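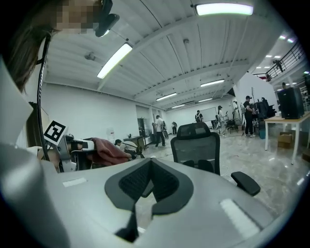
Grey housing in front, coiled cable running down at the left.

Search this notebook Go
Filed under: Paste and adhesives / Paper repair / Bench notes
Reading time: 4 min

Oct 12, 2024

Wheat starch paste, again. The August batch was too thin and I did not write down what I did with it, so now I write everything, also the boring parts.

Weighed 41 g of the starch into the small pan and added 200 ml of filtered water. Stirred cold with the wooden spoon and left it to stand while I cleared the sink. Last time I skipped the standing and I believe the lumps came from there, but I have no proof. The starch settles very hard on the bottom and must be scraped up before the heat goes on, otherwise it burns there and the paste takes a yellow tone.

Low heat, stirring all the time. For a long while nothing happens and one is tempted to turn the heat up. Then it becomes milky, then it pulls at the spoon, and then it is suddenly heavy. I continued after this point until it looked a little glassy and fell from the spoon in slow pieces. Etelka Dudás says that most people stop too early, and her paste is better than mine, so I follow her.

Poured it into the glass dish and put cling film directly on the surface against the skin. The room was 21 degrees, with the window closed. It was set firm when I came back from lunch.

Sieving: three times through the horsehair sieve, pushing with the flat brush and not with the spoon. First pass is hard work. After the third it was smooth, like thick yoghurt. Then I thinned a part of it with water in the bowl, a few drops at a time, until it was like single cream. The rest is in the jar in the fridge, unthinned, with the date on the lid. Please do not take from this jar with a brush which was already in something else. The grey spots in the August jar were surely from that.

The test strips. I used offcuts of the old ledger paper from the Postance box and two weights of Japanese tissue, the light one and the middle one. Tears were made by hand, along the grain and across it. Edges torn with a water line, never cut, so that the fibres come out long.

Light tissue, thinned paste: very good. It lies flat and you can read the ruling through it. Along the grain the mend is nearly invisible. Across the grain it cockled a bit at one end, where I put too much water.

Light tissue, thick paste: shiny. Not nice. Also it dried stiff, and when I bent the strip the paper wanted to break next to the mend.

Middle tissue, thinned paste: strong, but it shows. I would use it for the fold lines on the back of the map and nowhere else.

Middle tissue, thick paste: I spoiled it, the blotter stuck. My mistake, I forgot the polyester web between. To repeat.

All strips were dried between blotters under the glass weights. I changed the blotters once after a short time and then left them.

About the Plollport map itself. I did not touch it with paste yet. I only did the surface cleaning on the margins with the soft sponge, and the lower margin gives much more dirt than the rest. The blue wash on the coast I tested with a damp cotton bud in the corner, and there was a little blue on the cotton. So no washing, and the paste there must be as dry as possible. Maybe it is better to use remoistenable tissue for this corner. Erdős has a recipe for it in the green folder, but his handwriting on the second page is difficult, I read either "brush out" or "brush once" and these are different instructions. I will ask him.

The Dratimar lining cloth came as well. It is a bit more cream than the sample and smells of the factory. I hung it over the rail in the back to air. Drawer 9 is now for lining cloth only, the marbled papers went one down. I changed the label.

To do:
- repeat the spoiled strip, with web
- bend test on all strips after a full week
- ask Erdős about page two
- new blotters, the thick ones, we are on the last packet
- write on the map folder that the blue is NOT safe with water

Added later, same day: took a quick look at the strips before I locked up. The light tissue with thinned paste still lies flat. The cockled one is the same as before, I put it back under the weight for the night.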